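Preguntas frecuentes sobre la celda Okwood de dos brazos

¿Qué recibo con el kit?
Los dos brazos con sus pinzas, el raíl de aluminio donde van montados y los paneles perforados para las tres paredes. La rejilla con ganchos y la cesta de alambre se piden aparte. Los objetos los pone el cliente.

¿Con qué objetos puedo trabajar?
Con cosas de casa, ligeras y de tamaño pequeño. Nosotros usamos juguetes de jardinería, un peluche, un cuenco con plátanos de juguete. Para piezas de vidrio, por favor consulte antes con Radwa Younis.
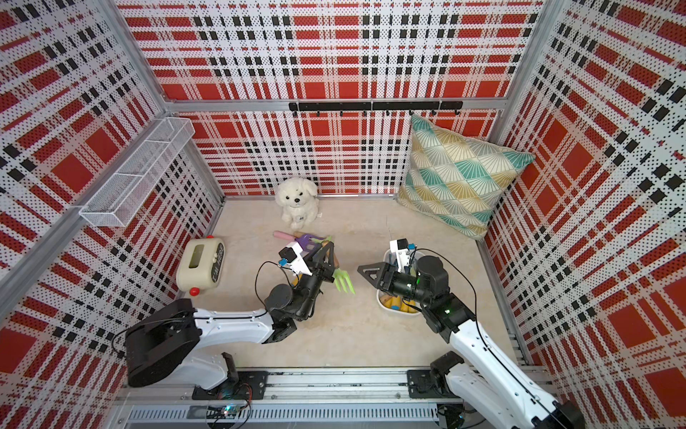

¿Cuánto tiempo necesita el montaje?
Una mañana, si la mesa ya está nivelada. El raíl se fija con 6 tornillos y la llave viene en la caja de Lidport.

¿Puedo cambiar el dibujo de las paredes?
Sí. El cuadro escocés en rojo, blanco y negro es uno de los 33 dibujos del catálogo. Los paneles lisos tienen el mismo precio.

¿Es posible usar un solo brazo?
Sí, los brazos se mandan por separado. Una tarea habitual es ordenar herramientas en un recipiente de plástico, y para esto un brazo es suficiente.
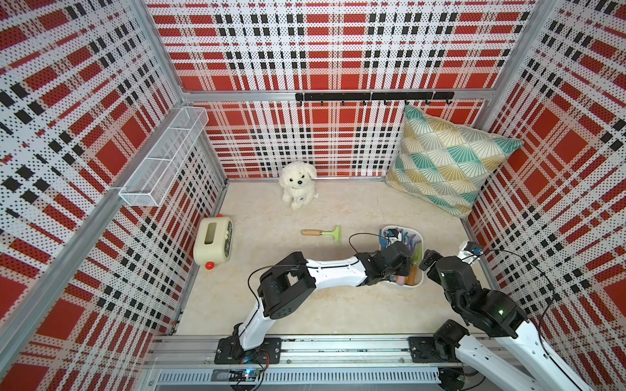

Si la tarea pide sujetar con una pinza y mover con la otra, entonces hacen falta los dos, y el programa de Telline los coordina.

¿Qué garantía tiene?
Dos años para los brazos y 60 días para los cables. Las reparaciones las hace Ashraf Kabbaj en nuestro taller de El Fassi.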